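How to compare two grippers on a cable moving task

Last updated 4/30/26

This tutorial explains how to test two grippers against each other when the object is soft and does not keep its shape. We use cables, and the job is to lift a bundle from one cardboard box and put it in another. It sounds simple, but it shows the weak sides of a gripper much faster than wooden blocks do. With blocks, both of our grippers looked almost perfect, and we learned very little from two days of work.

The grippers in our test are the Staler parallel jaw and the Duketti finger hand. The controller is a Fivmont, and we changed nothing in it between the runs except the tool settings. If your equipment is different, the steps should still be useful to you.

What you need

One or two arms with a stable mounting
The grippers you want to compare
Two shallow mailer boxes with lids that fold back
A few bundles of black cable, with plugs on the ends if possible
A camera that looks down on the table
A notebook or a spreadsheet

Step 1. Prepare the boxes

Put the boxes side by side and open the lids fully. Leave a small gap between them. Mark the corners on the table with a pencil, so that you can bring a box back to its place after the arm has pushed it. It will be pushed. In our first session we did not mark anything, and by the evening the target had moved by the width of a hand.

Please do not tape the boxes down. A box that slides is part of the task, and a gripper that presses too hard on the wall should lose points for it. Do not replace a box only for being a little creased, either. When the lid no longer stays open by itself, take a new one.

Step 2. Set the tool centre and the payload

Every gripper has its own length and its own weight. Enter both values before the first run. We once forgot the payload after changing the tool, and the arm sagged a few millimetres at the far side of the table. The Staler got the blame for this during a whole morning, which was not fair to it.

The weight of the cables can be ignored if the bundle is light. The pull of the cables can not. When one strand is caught under a lid flap, the force on the wrist grows quickly, so set a force limit and let the controller stop the arm when it is reached.

Step 3. Choose the grasp point

Aim for the thickest part of the bundle, where several loops cross each other. A parallel jaw needs a dense section, otherwise it closes on one strand and leaves the others behind. A finger hand can take a wider area, but the fingers may go through a loop and stay there when you open them.

Make the descent vertical for the last part of the path. If you come from the side, the fingertips push the bundle against the wall and it becomes flat, and then it is difficult to get hold of it.

Step 4. Lift, carry and release

Lift higher than you think is necessary. The bundle opens when it is in the air, and long loops hang down or swing over the lids. We use the same lift height for both grippers, although the finger hand keeps the bundle more compact and could go lower.

Carry at a moderate speed first, then repeat the whole series faster. A bundle that hangs quietly at low speed starts to swing when the arm accelerates, and the loose ends can land on a lid or in the other box.
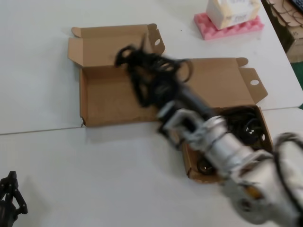

Mwakalinga wrote to us after reading a draft of this page and said that the carry speed is the wrong thing to begin with. In their view one should first record the swing with the arm stopped over the target box, wait until it is calm, and measure how long this takes. They also asked why we do not release from a lower height, when the box walls are so shallow.

Both remarks are good. We have added the waiting time as a column in our table. About the release height we are still careful, as a low release with the finger hand gave us more hooked strands. If you use only parallel jaws, a low release is probably better, and you can try it without much risk.

When you open the gripper, open it completely and wait half a second. Then move straight up and slowly. Many of our failures happened exactly here: the bundle was already in the box, and the gripper pulled one loop out again on its way up.

Step 5. Score the run

We give each run one of these results:

Clean: the whole bundle is inside the target box
Partial: one or more strands hang over the wall or the lid
Hooked: the gripper took a strand with it when leaving
Dropped: the bundle fell before it reached the target
Stopped: the force limit was reached

Write the result immediately, before you tidy the cables. It is tempting to run ten times and fill in the table later from the video, but black cable is hard to read on video when it moves fast. The strands melt into one dark spot, and a hooked strand can look like a clean release. If you must score from video, use a shorter exposure and more light.

How many runs are enough?

We planned 2000 runs and finished with 2481, as we repeated the part with the wrong payload. You do not need so many. After the first 174 runs the main difference between the grippers was already visible to us, and the later runs mostly helped with the rare failures.

Change the gripper often during the day. Cables become softer with use and the box walls become weaker, so if you test all of one gripper in the morning and the other in the afternoon, you compare the state of the cables as well.

What we found

The Staler was quicker and left fewer strands hooked, but it often took only a part of the bundle. The Duketti took more in one grasp and was slower to let go. For thin cables we now prefer the Staler with two grasps. For thick cables with large plugs we prefer the Duketti. In October we want to repeat the series with softer fingertip pads on both, and we will add the table to this page when it is complete.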